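Section 3. Good practice for two-arm cells with shared tabletops

Welcome to the part of the Inditz bench guide we most enjoyed writing! Two arms over one table can do wonderful things, and a few steady habits keep them safe and repeatable. Read this section once straight through before you power anything, then keep it open beside you for the first session.

3.1 Before each session

1. Read the label on each arm and write it in the cell log.
2. Clear the table of tools, packaging and spare parts. Only task objects stay.
3. Run each arm to its home position on its own, with the other one stopped.
4. Check every cable by hand. A cable may loop, but it must never be pulled tight or cross the path of the fingers.
5. Test both emergency stops. Yes, both, every time.

CAUTION: Keep hands off the tabletop whenever either arm is enabled, even if the fingers are still.

3.2 Working with cups, lids and thin items

Light objects are great practice — they show you every small error in your settings. Start with the gripper force at level 3 and raise it one level at a time.

6. Place the cup well inside the reach of the arm that will work on it.
7. Grip long, thin items near the lower end and leave the tip free.
8. Hold the second arm back until the first has finished its move.

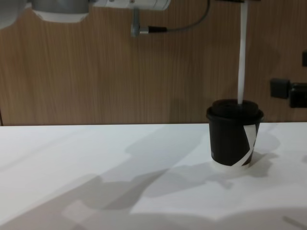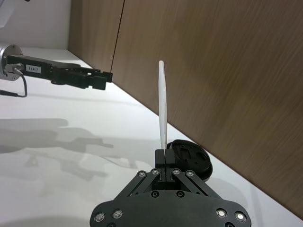 Figures 3-1 and 3-2. Lidded cup on the tabletop; thin white item held upright in the fingers, with the second arm to the left.

NOTE: Arm shadows can confuse vision-based tasks. Save a fresh background view whenever you change the lighting or the home position. It takes a moment and the difference can be huge!

3.3 Stops and faults

9. If an object slips, press stop first and reach in second.
10. Fault 56 means the two work zones overlap. Redraw the zones in the Drosach panel before you restart.
11. Fault 87 means a finger did not close fully. Inspect the finger pads and wipe them with a dry cloth.

CAUTION: Never clear a fault from the panel while someone is leaning over the table. The person at the table gives the word to restart.

Questions about zone settings go to Pavithra Chettiar at extension 831. She loves a tricky layout, so send a sketch.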